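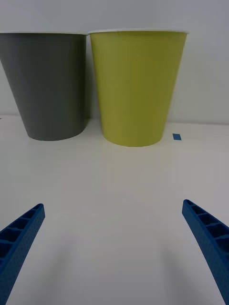
The Case Against the Free Runner

I have been going to amateur baseball games in Nonania for 31 years, and in that time I have changed my mind about almost nothing. I came around on the designated hitter. I no longer boo the pitch clock. I was against metal bleachers and I remain against metal bleachers. So when I say that I gave the automatic runner on second base a fair hearing, please understand what a rare courtesy that was.

The hearing is over. I want the runner gone.

For those who spent the summer doing something useful, our league adopted the rule this season. If the game is tied after nine, each half inning after that begins with a man standing on second who did nothing to get there. He didn't hit a double. He didn't walk and steal. He made the last out of the inning before, as a rule, and for this he is given half the infield. I've worked in offices that promoted people on the same principle, and I didn't care for it there either.

The argument for the runner is that games should end. I agree that games should end. I have a back. But a game of baseball already contains a way of ending, which is that one team scores more than the other one, and it had worked well enough that people kept buying tickets and sunflower seeds. What we were told last winter was that extra innings had become a burden on pitching staffs, on the grounds crew, on the kids who have school and on the visiting team's bus, which has to be back in its lot by a certain hour or somebody pays. The bus got mentioned a lot. I left that meeting with the impression that the bus had a vote.

Let me be fair to the pitching argument, because it's the only one I lose sleep over. Our clubs carry small staffs. A long Saturday game can leave you with a shortstop on the mound for Sunday, throwing something that he calls a slider and the hitters call batting practice. Arms matter, and I've seen a good young pitcher left out there to get up to 105 pitches because there wasn't anybody behind him who could find the plate. I don't want that. If you told me the runner on second would save one kid's elbow, I'd carry the runner out there on my own shoulders.

But a tired arm is a thing you can fix directly. Put in a real pitch limit. Let clubs add a pitcher to the roster for weekend series. Call a tie a tie after twelve innings and send everybody home with half a win. I'd take any of those over what we have, and I'd even take the tie, which tells you how far I've fallen. They ask something of the people who run teams. The free runner asks something of the game itself.

What it asks is that the tenth inning be a different sport from the ninth. Consider what happened when Gasel came to play Kong in the last home stand. For nine innings those two clubs put on the best game I saw all year. Nobody could do anything with either starter. There was a diving stop behind second that I'm still thinking about, and a double play that ended with the first baseman flat on his stomach. It was two to two, and both of the Kong runs had come in on honest, ugly singles through the right side. You could feel the crowd leaning forward, even the people who'd come mainly for the sausages.

Then came the tenth, and there he was, strolling out to second with his helmet in his hand like a man sent to check a parking meter. Gasel bunted him to third. Everyone in the park knew they would bunt him to third. The next hitter lifted a fly to medium left, and the runner jogged in, and Gasel had a lead without having put anyone on base. Kong came up, had its own man on second, bunted him over, and popped up, and struck out, and that was it. Two very good pitching performances, three hours of tension, and the whole business was settled by a bunt and a fly ball that would have been an entirely forgettable out at any point earlier in the evening.

The man next to me said, "Well, that was quick." He meant it as praise. We've sat next to each other for a long time and I had to look at the scoreboard for a minute.

I know how this sounds. Every generation of fan believes that the game was handed down complete on the day he turned eleven and has been vandalized ever since. I've read the letters people wrote about night baseball, and they were ridiculous, and they sounded a good deal like this. So I've tried to ask myself whether I dislike the rule or only dislike that it's new. I kept score of my own feelings all season, which is an embarrassing thing for an adult to admit, and here is what I found. I didn't mind the runner when he scored on a real hit. A line drive into the gap is a line drive into the gap. What I minded was what he did to the pitcher.

A reliever who enters in the tenth has done nothing wrong. He may get three outs on three ground balls, give up no hits, walk nobody, hit nobody, and trudge off the mound as the losing pitcher. The scorer, being a merciful institution, calls the run unearned. That's a nice word for it. The loss still goes next to his name, and it's his name the announcer reads out while the other fellows are jumping on each other. We tell young pitchers that if they throw strikes and trust the defense, things will mostly work out. Then we hand them an inning in which that advice is good for one run against.

The defenders like to say that it adds strategy. This one makes me grind my teeth. There is strategy in the sense that there is strategy in a vending machine. The visiting club bunts, or it doesn't. The home club walks the first hitter to set up the force, or it doesn't. By the middle of July I could have managed the tenth inning from my seat with a laminated card, and I once forgot where I'd left my car at a park that has one parking lot. The old extra innings had more in them. A manager had to decide whether to burn his last left-hander. He had to think about who would catch if he ran for the catcher. He had to look down the bench and see, with rising dread, who was left. Fatigue was part of it, and so was nerve, and so was the outfielder who'd quietly told people in high school that he could pitch.

I miss that outfielder. Some of the best nights of my life as a spectator came after the concession stand had closed. There was a game years ago at the Raltico grounds, which had bad lights and worse plumbing, and it went on so long that they gave us the leftover hot dog buns for nothing. Just the buns. By the finish there were so few of us that the home plate umpire could hear individual remarks and had begun to answer them. I couldn't tell you who won the league that year, but I could draw you the route the winning run took around the bases, including the part where he missed third and had to go back.

You can't have that game under the new rule, or you can, but the odds are poor. And I understand that most people don't want it. Most people have jobs. A parent with two kids asleep across her lap shouldn't have to choose between loyalty and bedtime, and I'd never say a word against anybody who heads for the gate in the eighth. Leaving early is a fine old tradition. The long game never kept anyone prisoner. It only stayed open for those who wanted to stay.

There's also the small matter of how many games we're talking about. By the league's own tally, printed on the back of the closing-weekend program, our clubs played 288 games this season and 31 of them went past the ninth. That's the crisis. I'd sat through a good share of those and hadn't noticed civilization giving way. Whatever hours the rule saved us, I'd happily see the league collect from the gap between innings, where a man in a foam suit races a child to first base and, on the nights I've been there, loses. I've got nothing against the foam suit. I'd just ask it to pick up the pace before we start giving away bases.

The rule comes up for renewal in November, and I'm told it will pass easily. The clubs like it. The umpires like it a great deal, and I can't blame them, since they're the only ones in the building who aren't allowed to sit. The bus, I assume, remains in favor. If there has to be a compromise, I'd propose that the tenth and eleventh be played straight and the runner be kept in a drawer until the twelfth. Two honest innings. Most tied games would settle themselves by then, and the rest could have their man on second, and I'd complain about it at a lower volume.

I plan to say so at the meeting, where each speaker gets two minutes and there's a timer. I've practiced it in the kitchen and I'm running a little long.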